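# «El menú lo escribo cuando ya sé qué hay en la cámara»

Flor Yupanqui abre la puerta lateral de Valderrama a las diez y media de la mañana, con el delantal puesto y un cuaderno de espiral bajo el brazo. El restaurante no sirve comidas hasta la una y media, pero a esa hora ya hay caldo en el fuego y un proveedor espera en el patio con tres cajas de acelgas. Yupanqui firma el albarán, devuelve una de las cajas y se sienta a hablar.

Cocina en esta casa desde hace cuatro años. Antes pasó seis en Clutedo, el asador de Eliécer Ríos, donde empezó limpiando pescado y terminó como segunda de cocina. Valderrama tenía entonces otro nombre y otra carta, con más de cincuenta platos. Ella la redujo a un menú de mediodía con tres primeros, tres segundos y un postre, que cambia casi a diario. De noche se ofrece una versión más larga, de siete pases, solo con reserva.

«La carta grande era una trampa», dice. «Para tener cincuenta platos hay que congelar, y para congelar bien hace falta un equipo que aquí no había. Cuando llegué abrí los arcones y encontré calamares que llevaban dentro más tiempo que el camarero más antiguo. Los tiramos. Aquella semana dimos sopa, arroz y poco más».

El menú de mediodía cuesta 18 euros y el de la noche 80. La diferencia le ha traído alguna discusión con clientes que comen entre semana y vuelven a cenar con la familia. Yupanqui la defiende con números. De noche trabajan cinco personas en cocina para 22 cubiertos, y a mediodía son tres para el doble. También cambia el producto: el pescado de la noche viene entero de la lonja y el del mediodía depende de lo que haya sobrado de precio.

«Hay quien piensa que el menú barato paga el caro, o al revés. Se pagan los dos a sí mismos, con poco margen. Si un mes el de la noche no se llena, lo noto en diciembre, cuando toca liquidar el gas».

## Una sala con dos ritmos

La sala la lleva Mayu Kobori, que entró para cubrir una baja y se quedó. Fue ella quien propuso separar los dos servicios con una pausa larga, de cinco a ocho y media, en la que no se atiende ni el teléfono. Antes se empalmaban los cafés del mediodía con las primeras cenas y el equipo comía de pie.

«Perdimos las meriendas», reconoce Kobori. «Había un grupo que venía a tomar tarta a las seis, todos los días, y dejaron de venir. Me dio pena, los conocía por el nombre. Pero las meriendas ocupaban a dos personas toda la tarde y dejaban muy poco en la caja».

La pausa permitió otra cosa: que la sala comiera lo mismo que los clientes. Kobori insiste en ello cuando contrata. Quien no ha probado el guiso de la semana no lo sirve, y si a alguien no le gusta un plato puede decirlo en la mesa del personal. Así desapareció de la carta una crema de apio con anguila que Yupanqui tenía en mucha estima.

«Me la tumbaron entre cuatro», dice la cocinera. «Todavía la hago en mi casa».

El vino se sirve por copas a mediodía y por botellas de noche. La lista tiene 122 referencias, bastantes más de las que Kobori considera necesarias. Heredó la bodega del dueño anterior y la va gastando sin prisa. Compra sobre todo a Bindanwood, un importador pequeño que trabaja con viticultores de parcelas cortas, y completa con blancos de la comarca. No hay sumiller. Cuando un cliente pide consejo, se le pregunta cuánto quiere gastar antes que nada.

«A la gente le da vergüenza decir una cifra. Yo se la pregunto bajito y ya está. Con 25 euros se bebe muy bien en esta casa».

## El pan y los proveedores

El pan llega a las once, todavía templado, del obrador de Yolotzin Jaramillo, a dos calles. Es una hogaza de trigo y centeno con una fermentación larga que Jaramillo hace para tres restaurantes y para su propia tienda. Durante el primer año Valderrama horneaba el suyo, y los tres coinciden en que no era bueno.

«Era un pan correcto el primer cuarto de hora», dice Jaramillo, que ha pasado a dejar el pedido y se apoya en la barra. «Luego se ponía como una suela. El horno de aquí es de asar, seca mucho. Se lo dije a Flor y tardó meses en hacerme caso».

El obrador gasta unos sacos de harina que vienen de un molino del interior y que han subido de precio dos veces en un año. Jaramillo no ha repercutido la segunda subida a los restaurantes, de momento. Dice que prefiere quitar variedades de la tienda antes que cambiar de harina. Ya no hace el pan de nueces ni las roscas, y el brioche solo lo amasa por encargo.

Las verduras son asunto de Wilson Nina, que cultiva a media hora de la ciudad y reparte él mismo en una furgoneta. La caja devuelta esa mañana era suya. No parece molesto.

«Tenía hoja picada. Yo la habría devuelto también», dice desde el patio, mientras recoloca la carga. «Con Flor sé lo que hay. Me compra lo feo cuando es para caldo y me lo paga como feo, y lo bonito lo paga como bonito. Hay cocinas que quieren lo bonito a precio de caldo».

Nina planta cada temporada algo que le pide el restaurante. Este año han sido ollucos y una variedad de guisante tardío. Los ollucos fueron idea de Yupanqui, que los comía de niña y llevaba tiempo buscándolos frescos. La primera cosecha salió pequeña. Los sirvió enteros, salteados con charqui, hasta que se acabaron, y el plato duró nueve servicios. La próxima siembra ocupará el triple de terreno.

## Lo que se aprendió en Clutedo

De sus años en el asador, Yupanqui conserva la costumbre de apuntar. En el cuaderno de espiral figuran el peso de cada pieza que entra, el tiempo de asado, lo que vuelve en los platos. Tiene once cuadernos llenos en una estantería de la oficina. Asegura que los consulta, sobre todo en primavera, cuando no recuerda qué hizo el año anterior con tanta alcachofa.

Eliécer Ríos, que sigue al frente de Clutedo, atiende por teléfono entre dos servicios. Habla de ella sin adornos. «Era muy ordenada y muy terca. Las dos cosas me vinieron bien. Cuando me dijo que se iba le pedí que esperara al final del verano y esperó. No todos esperan».

Ríos puso parte del dinero para el traspaso, un préstamo sin papeles que quedó devuelto al tercer año. Ninguno de los dos quiere dar la cantidad. Siguen compartiendo un pedido de carbón, que sale más barato por palés, y en Navidad se prestan personal.

En lo que discrepan es en la propina, el servicio a domicilio y las reservas. Ríos no las acepta. Quien llega, espera en la acera. Yupanqui pasó dos meses sin reservas y lo dejó, harta de no saber cuánto pescado comprar. Ahora se gestionan con Bundix, un programa que manda un aviso la víspera y pide una señal a los grupos. Las mesas que no se presentaban eran cuatro o cinco por semana y han bajado a una.

«A mí el programa me da igual, lo maneja Mayu», dice. «Yo quiero un número a las doce de la mañana. Con ese número compro».

## Ampliar o no

Hace unos meses quedó libre el local contiguo, una antigua mercería. El propietario se lo ofreció a Valderrama por 2000 euros al mes. Las cuentas las hicieron entre las dos, una tarde, en la pausa. Con el local podrían sentar hasta 30 personas más y tendrían una cámara grande, que falta desde el primer día. A cambio habría que contratar a cuatro, cambiar la salida de humos y pedir otra licencia.

Dijeron que no. Kobori estaba más tentada que su socia y todavía mira el cartel de «se alquila» al pasar. «Yo habría puesto una barra, con tapas frías y vino. Algo fácil. Flor dice que fácil no hay nada, y que las tapas frías también hay que hacerlas».

Yupanqui prefiere gastar en lo que ya tiene. La lista, que también está en el cuaderno, empieza por los fogones, sigue con el suelo de la cocina, que resbala, y termina en las sillas. Los fogones llegan el mes que viene. Para instalarlos habrá que cerrar cinco días, y en ese tiempo el equipo irá a la huerta de Nina a ayudar con la siembra, quien quiera, pagado igual.

A la una menos cuarto entra el número de Kobori: 41 para comer. En la pizarra quedan escritos crema de calabaza, lentejas con acelga y ensalada de escarola; de segundo, caballa, carrillera y arroz con conejo. El postre está por decidir. Hay peras, y hay un litro largo de nata que caduca pasado mañana.

«Pues peras con nata», dice Yupanqui, y se levanta a ver el caldo.
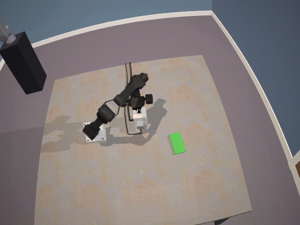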